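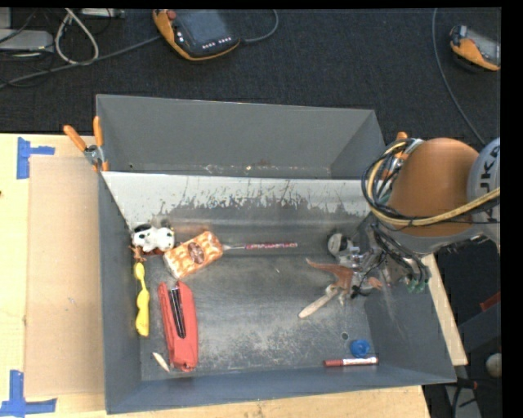
Kurside Film Workshop
Progress report to the Aldale Fund for Moving Image
Reporting period: January to June

Summary

The grant supports the production of a feature-length documentary on the ferry crossing at Kurside, together with a training program for first-time directors and camera operators from Ukstead and the surrounding towns. Principal photography is complete. Editing began in April and has reached a second assembly. The training program is on schedule, and spending is within the approved budget, apart from one line explained below.

Production

Filming took place over two periods, the first in winter and the second in early spring. The winter period was extended by several days after fog closed the crossing, and the crew used the time to record interviews on the Ukstead side. These had been planned for March. Moving them forward allowed the spring period to be given over almost entirely to work on the water, including the night crossings described in the original proposal.

The director and the cinematographer agreed at an early stage to shoot with natural light wherever possible. This has given the material a consistent look, but it has also meant that a number of evening interviews need more color correction than was budgeted. A quotation for the additional work has been obtained and is attached to the financial statement.

Archive material has been harder to secure. The workshop had expected to license home movies from three families and has so far reached agreement with one. Discussions with the other two continue. If they are not concluded by the end of August, the sequence on the old landing stage will be rebuilt around still photographs, which are already cleared.

Training

A total of 17 participants enrolled in the program. Two withdrew before the halfway point, both for reasons of employment, and their places were not refilled. The remaining participants have completed the sessions on camera, sound recording and interview technique. Each is now preparing a short film of up to eight minutes, to be shown alongside the documentary at its first local screening.

Feedback collected at the end of the sound module was favorable, although several participants asked for more time with the equipment outside scheduled hours. An evening loan arrangement was introduced in May and will remain in place until the short films are delivered.

Finance

Expenditure to date is in line with the forecast submitted with the application. The exception is boat hire, which exceeded its line by $2,026 as a result of the extended winter filming. This has been met from savings on accommodation – no change to the total award is requested. The workshop asks the Fund to approve the transfer between the two lines.

Risks

The main risk to delivery is the archive licensing described above. A further concern is the availability of the composer, whose contract on another production has been extended into the fall. A temporary score is in use for the edit, and the final recording has been moved to October. The sound mix will follow in November.

Next period

The workshop expects to complete the fine cut in September and will send the Fund a viewing copy at that stage. Comments received within three weeks can be taken into account before picture lock. Venue bookings for the Kurside and Ukstead screenings are being confirmed, and invitations will be sent once both dates are fixed. The credit wording supplied by the Fund has been added to the end titles.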